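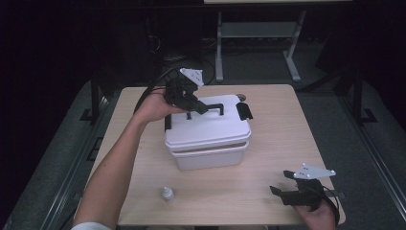

3. How we ran the home readings

I'll start with the part of the study I worried about most, the cuffs. Everyone in the Brukari group took their own blood pressure at home, morning and evening, for 14 days. A home reading is only as good as the way it's taken, and people have all kinds of habits (I do too, I cross my legs every single time). So before anyone went home with a cuff, they sat down with me or with Osvaldo Leone at the Lindholm clinic and took two readings in front of us, with no coaching. Then we went over the basics: feet flat, back against the chair, arm resting at heart height, five quiet minutes first, no talking. Then they did it again.

I had planned on short visits. They were long! People wanted to talk about salt, about their mother's stroke, about a pill that made them cough, and we let them. Some of the most useful remarks in Section 5 come straight out of those talks, though I should say that we weren't recording them and I only have my own notes to go on.

3.1 What people took home

Each person got a Fleromora upper-arm cuff in the size that fit, a paper log, a pencil and a one-page sheet with the steps in large type. We kept the kits in lidded plastic boxes with a carrying handle on top and a latch clip on either side. The cuffs were checked against the clinic's wall unit before they went out and again when they came back. One drifted enough between the two checks that I dropped its readings completely. I went back and forth on that, and the results with those readings left in are given in the appendix for anyone who would have kept them.

The paper log was Osvaldo's idea and I argued against it. The cuff has a memory, so why make people write things down? He felt that writing the number makes you look at it, and that looking at it is half the point of measuring at home. We ended up doing both. This turned out to be lucky for me, as it let us compare what the cuff stored with what people wrote.

3.2 Cleaning the readings

We loaded the stored readings into Fliltach and matched them to the logs by time of day. That gave us more than 2000 readings to work with. The first day was thrown out for everybody, which is common practice with home readings because people tend to run high while they get used to the thing. After that we averaged mornings and evenings separately.

Matching was messier than I'd hoped. Some people took three readings in a row and wrote down the lowest. Some rounded everything to a number ending in zero. One man kept a lovely log in which the clock was an hour off the whole way through, and it took me an entire afternoon to see why nothing lined up. Where the log and the cuff disagreed, we went with the cuff. Where the cuff had nothing and the log had a number, we left the number out of the main averages but kept a note of it.

I also had to decide what to do with the 17 people who skipped evenings. Most of them worked late shifts, so dropping them would have meant losing exactly the people who get the least out of daytime clinic hours. I kept them in, used their morning averages, and flagged them in the tables with a small "m".

3.3 Clinic readings for comparison

The clinic readings come from the same visit at which the kit was returned. One nurse took all of them, using the same chair and the same room. She didn't see the home averages beforehand. She took two readings a minute apart, and we used the mean of the two.

We did these visits in July, and it was hot. Blood pressure often runs a little lower in warm weather, so I wouldn't read much into how our averages compare with those from studies done in winter. The gap between home and clinic is what I care about here, and both sides of it were measured in the same stretch of summer. Those gaps are reported person by person in Section 4, with the morning-only group listed separately.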